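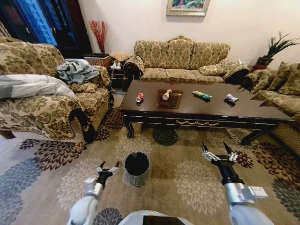

Care of Glossy Wood Furniture

Posted Aug 13, 2020

Most damage to a high-gloss finish comes from dust. Fine grit dragged across the surface with a dry cloth leaves hairline scratches that show up as haze under a lamp. Use a soft cotton cloth, barely damp, and wipe with the grain. Follow with a dry one.

Rings and haze

White rings are moisture trapped in the finish. Leave them overnight before treating. If the ring remains, rub lightly with a paste of baking soda and plain white toothpaste, then wipe clean. Dark rings have reached the wood and need refinishing.

Cloudiness over the whole top is usually polish buildup. Mix 2 tablespoons of white vinegar into a quart of lukewarm water, wring the cloth out hard, and work in small sections. Test on the underside of the top first. Shellac will soften with alcohol, so keep spirit-based cleaners off older pieces.

Carved edges and gold trim

Use a dry, soft paintbrush for carving. Wrap the metal band of the brush in masking tape so it cannot nick the finish. Gold-colored trim may be paint, leaf or brass, and metal polish will strip the first two. Brush it and leave it alone unless the material is known.

Feet on carpet

Put felt or plastic cups under the legs before shampooing. Wet carpet can pull stain out of wood — the marks are very hard to remove. Leave the cups in place until the pile is fully dry, a day or more in humid weather.

Wax

Paste wax once a year is enough. We do ours in March, before the windows are opened. Silicone sprays should be avoided on anything that may be refinished later.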